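Gellthorpe table-setting set: notes for people planning a purchase

Hello, and thanks for stopping by! We put this folder together at Nesby after the third person asked what a two-armed table robot costs to keep going (the price on the quote being only the start of it). Inside are 176 short recordings of plates and cutlery being handled on an ordinary table, plus the spending sheet we kept alongside.
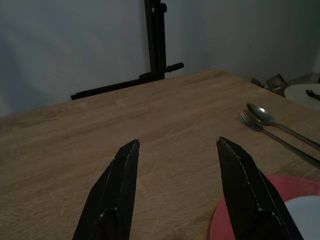
Our advice is to write the small things down first. Spare fingertips, cables and dishes came to $491 by September, and Lungile Steyn had budgeted a good deal less for them. She has since given spares their own line in the sheet, and I'd gladly copy her if I were starting over.

What to look for in the folder

The recordings are sorted by task, and each one has views from the head and the wrist. If you're choosing between one arm and two, start with the plate tasks, and keep an eye on how much tabletop the arms need.

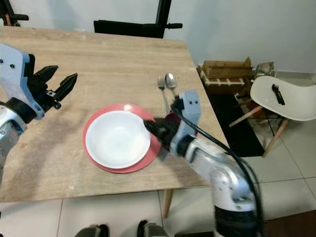
Head view: right gripper at the stacked plates, left gripper open over the table.

Budget lines we'd keep

1. Arms and grippers, quoted together. Greria and Kemeys both quoted them separately at first, and Dušan Lazarević spent a long afternoon making the two offers match up.

2. Storage. We set aside $800 for drives and used nearly all of it.

3. Tableware in more than one color and shape, bought cheaply and in pairs.

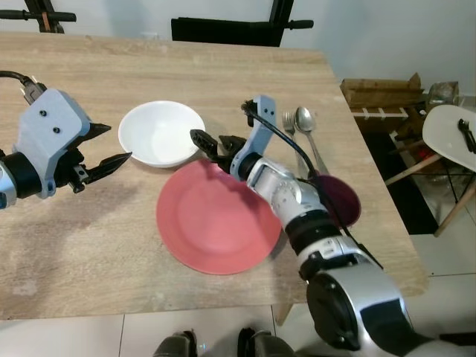
4. Setup time. Allow 7 working days, and be kind to yourselves if it takes longer!

Questions about the sheet go to Dušan, and missing files to Lungile.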